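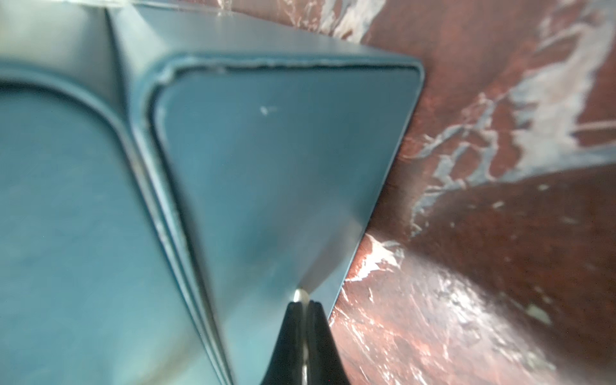
Article by Hiba Bataineh and Arsalan Lodhi
Clilleck Robotics Handbook, student projects section. Last revised January 10, 2021

Piluven Bin Project

The Piluven Bin Project (usually shortened to Piluven, or PBP in course documents) is a student manipulation project run within the second-year automation stream at Clilleck College. Students teleoperate and later program a two-finger gripper to handle open plastic bins and the packaged goods placed in them. The project runs from September to the end of the winter term and is assessed as a team exercise, followed by an internal competition known as the Geerts Round.

The project should not be confused with Clalenix, the simulation package used in the first-year course, which shares part of its task vocabulary.

Background

The project was proposed by Somtochukwu Chukwu, then a laboratory instructor, as a replacement for a peg-in-hole exercise that had been in use for several years. The older exercise relied on machined fixtures. Most teams solved it with position control alone, and the marks were tightly clustered. Chukwu's proposal called for unmodified household and retail items, a work surface with a visible pattern, and no fixtures.

The first cohort had 18 students. The scoring rules were rewritten after that year, and the present form of the task dates from the second running.

Task definition

A standard trial uses teal rectangular bins with raised rims and rounded corners, placed directly on a polished tabletop. The bins are not clamped. A trial consists of one of three operations:

Rim contact. The gripper approaches a bin and brings a fingertip to a specified edge without displacing the bin beyond tolerance. The operation is used early in the term to verify calibration of the wrist camera against the arm.

Package grasp. The gripper closes on a flat retail package lying in a bin. Packages are placed at arbitrary angles, including tilted against a wall.

Small-part retrieval. The gripper locates and removes a small plastic part from the bin floor or from beside the rim.

Operations are drawn by lot. Each attempt is limited to 200 seconds, and the clock is not stopped for software faults.

The package grasp accounts for the largest share of failed attempts. Printed packaging with a glossy finish reflects overhead light back into the wrist camera, and a white label panel may saturate across much of its area. Barcodes and QR codes near the edge of a panel can remain sharp while a printed table at its centre is lost in glare. Teams that rely on text or label features for pose estimation are therefore advised to use the coloured border of the package as a fallback. The label may also be inverted relative to the camera, and the rules do not permit a package to be turned by hand once it has been placed. 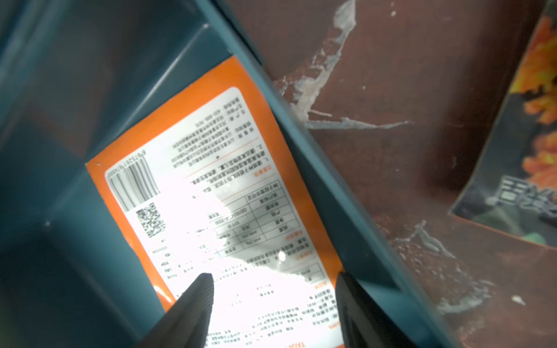 Equipment

Each station consists of an arm, a gripper with two tapered black fingers, a wrist-mounted camera and a control computer. Structural parts are aluminum, and the electronics are left exposed so that students can trace the wiring during fault-finding sessions. Replacement brackets are printed in the department. Stations are numbered, but teams are not permanently assigned to one, and calibration files must be reloaded at the beginning of each session.

The tabletop is a reddish-brown marble pattern with white and grey veining. It was retained from the room's previous furnishing and was later written into the specification. The veining produces strong edges at many orientations, which interfere with line-based segmentation of the bin rim. Glossy reflections move as the wrist moves and are a common source of false detections. Covering the table is not permitted in assessed trials.

Bins are stored in stacks and are inspected for cracked rims before each session. Minor scratches and specks are accepted.

Course structure

Instruction is divided into a teleoperation phase and a programming phase. In the teleoperation phase, each student must log 30 completed attempts before being given write access to the motion code. Aicha Hegazy, who took over coordination of the stream from Chukwu, introduced this threshold on the grounds that students without operating time tended to set approach speeds too high.

In the programming phase, teams write an approach planner, a grasp selector and a recovery routine. The recovery routine is run whenever finger closure falls outside the expected range. Early versions of the course treated recovery as optional. It has been compulsory since the scoring revision.

Approach planning for small parts is handled separately in the lecture notes. A part near the rim leaves little clearance for the finger on the wall side, and a vertical descent usually brings that finger down on the lip.

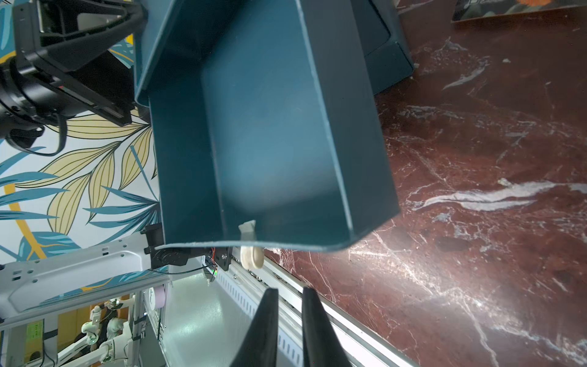 The accepted method is to stop short of the bin with the fingers open, align the gap between them with the narrow dimension of the part, and enter at an angle. Steeper entry angles reduce the risk of striking the lip but shorten the usable reach of the fingers. Light-coloured parts are readily separated from the bin floor by thresholding. The same threshold also returns pale veins in the tabletop, and the search region must be masked to the bin interior.

Scoring

A trial is marked out of 100. Points are awarded for completion, placement accuracy and bin displacement, and deducted for uncommanded contact. Manual intervention ends the attempt, with points earned to that stage retained. A team may appeal a deduction on the basis of logged joint data. Video alone is not accepted as evidence.

The Geerts Round uses the same scale but adds a mixed trial in which two operations are performed consecutively without a return to the home position. Ties are decided on bin displacement.

See also

Clalenix (simulation package)
Wrist camera calibration
Geerts Round, rules and past results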